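Early Years Care and Nutrition
Unit 4 handout: Sleep, bedding and night-time temperature in the second year

Module tutor: Anca Costache

Purpose of this handout

This handout accompanies the fourth lecture of the September intake. It should be read before the seminar, together with the Perkasar case study in the course reader. Students who missed Unit 3 (bottles, cups and weaning from the night feed) are advised to complete it first, as the terms used there are not repeated.

1. Sleep needs

Between the first and second birthdays most children move from two daytime naps to one. The change is seldom tidy. A child may manage on one nap for a week and then need two again, particularly during teething or after an illness. Settings should record naps by start and finish time and should pass the record to the parent at collection.

In the Perkasar case study, night waking was noted by families over 20 weeks, giving 3,242 entries. Of these, 558 were put down by the parent to the child being too warm or too cold. Students should consider how a parent reaches such a judgement at night, and how reliable it is likely to be.

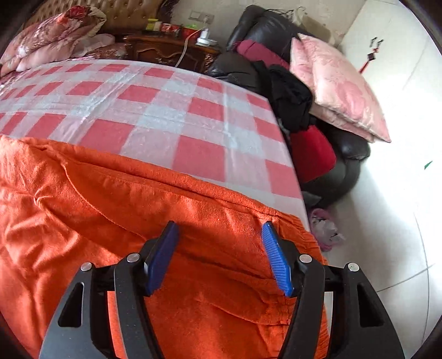
2. Judging warmth

The temperature of a small child is best judged at the chest or the back of the neck. Hands and feet are often cool in a healthy child and are a poor guide. If the skin at the neck is damp or hot, a layer should be removed. Practitioners should think of bedding and clothing together: a checked sheet and an orange garment tell us little by their pattern or colour, and what matters is the fabric, its thickness and how many layers lie over the child. Hats should not be worn in bed indoors.

3. The sleeping space

For a child still in a cot, the mattress should be firm, flat and well fitting. Pillows, cot bumpers and large soft toys should be left out. The cot should stand away from radiators, blind cords and direct sunlight. The move to a bed is a matter for the family, but a child who is climbing out of the cot should not be left to go on doing so.

4. Settling

A short routine, kept in the same order each evening, is of more use than a long one. The Jidel and Yüksel families in the reader follow quite different routines. Compare them under the headings of length, light and feeding.

Seminar preparation

Write 400 words on one of the two families, stating what you would keep and what you would discuss with the parents. Bring a blank copy of the Flito sleep record, which may be collected from the module office until 4 pm.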